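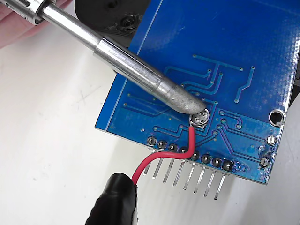 Wire-holding project, working group minutes

Present: Kurniawati Hidayat (chair), Dewanti Sembiring, Syahrul Nair, Pongsak Siriwan (minutes)
Apologies: Amancay Durán, who sent written comments on item 3

1. Minutes of the previous meeting

Accepted with one correction. Under item 4, "contact force" should read "commanded grip force". The log does not hold a contact force for the first batch.

Matters arising: Syahrul has moved the raw logs to the Eze server. The old share stays readable until May.

2. State of the recordings

Dewanti reported 3787 episodes on the server, of which 1430 have been labelled. The labels in use are "reach", "hold", "joint made" and "release". She asked for a ruling on episodes where the operator takes the iron away and returns it to the same pad. Agreed that the hold continues through the gap and that "joint made" goes on the final withdrawal only. Episodes labelled the other way will be relabelled before any further training.

Kurniawati asked whether the wire pose was being logged at the pad or at the fingertip. At the fingertip. The pad end is estimated from the images, and the estimate is poor when the iron hides the joint. Dewanti does not want the two kinds of value in the same column. Syahrul will split them in the next export and mark the estimated ones.

Pongsak noted that insulation colour was not entered for the early sessions. It can be filled in from the video and does not need a rerun.
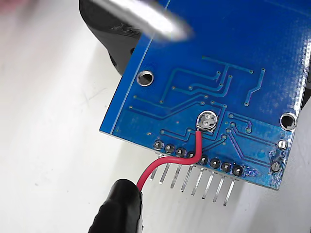 3. Holding policy, first comparison

Syahrul presented the comparison between the fixed-pose hold and the learned hold. In both conditions the arm holds the wire and a person does the soldering. The test set was 281 episodes kept out of training, split by board and not by session.

The learned hold showed less movement of the wire end while the iron was on the pad. The difference was clear for wires approaching across the header row and small for wires approaching from the open side of the board. On release the order was reversed: the learned policy tended to open the finger early, and the fixed-pose condition, which waits for the foot switch, did not. Syahrul regards this as a labelling effect, given the ruling under item 2, and would prefer not to report release results until the relabelling is done.

Comments from Amancay, read out by the chair:
– The split by board is right and should be stated in the first paragraph of the report.
– The fixed-pose baseline was tuned by the same person who tuned the learned policy. A second tuning by someone else is needed.
– Movement of the wire end says nothing about the quality of the joint. The report should not use the word "better" without saying at what.

All three accepted. Pongsak will do the second tuning. Kurniawati asked that the grip force be left at its present value for this, as any change would make the two conditions hard to compare with the earlier runs.

There was some discussion of bend history. A wire that has been used before keeps its bends, and the hold that works for a straight wire puts the end off the pad. Dewanti would like bend recorded as a coarse category at the start of each episode. Syahrul would sooner fit a curve to the wire in the first image and store that. Left open – both will be tried on the same small set and brought back.
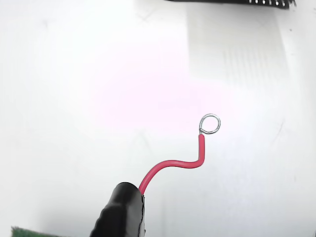
Page last changed: 2024-03-17, P. Siriwan (item 4 wording)

4. Wire preparation

Agreed to keep stripped length and end shape as separate fields. "End" at present covers straight, tinned and looped ends together, which is no use for analysis. Looped ends are to be reported apart from the others. Dewanti will amend the sheet.

5. Equipment

The Skarkov fingertip covers have arrived and are not to be fitted until the second tuning is complete. Plenora has quoted for a replacement board holder; Kurniawati will ask whether the tilt can be locked at a repeatable angle. Version 2 of the Sallano calibration script is now the only one to be used. Results from the earlier version need the offset correction applied before they go into any table.

6. Actions

Dewanti Sembiring: relabel repeated-contact episodes; amend preparation sheet
Syahrul Nair: split pose columns in export; curve fit on the small set
Pongsak Siriwan: second tuning of fixed-pose baseline; fill in insulation colour
Kurniawati Hidayat: reply to Plenora; send the accepted comments back to Amancay Durán

7. Any other business

None. Next meeting to be set once the relabelled set is on the server.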